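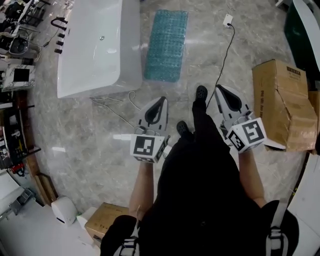

A gripper in each hand, bathtub to the left, bath mat still in its plastic.

I've been doing demonstrations for Dirna since December and I've changed my mind about remote control. I used to love it! You sit in a chair, you push the sticks, the arm at the other end does what you tell it (more or less, and almost always a bit late). It felt like the proper grown-up way to teach a machine.

Then they handed me the grippers, and now I'd be quite happy never to see a joystick again. With these you just walk up to the thing and pick it up. My wrists already know how to tilt for a slippery edge, and I don't have to think about it, whereas on the sticks I thought about nothing else and it showed. I managed 7 decent goes in a morning by remote. By hand I can do 100 and still want my lunch.

People at Sternis will tell you the remote way is cleaner, as the robot only ever sees moves its own arm can make. Fair point, and I do catch myself reaching in ways no arm on a stand could follow. But I'd sooner learn to hold back a little than have every demonstration look like somebody threading a needle in oven gloves.

My forearms ache by four o'clock, mind you, and the straps could do with some padding. I've asked for that twice now.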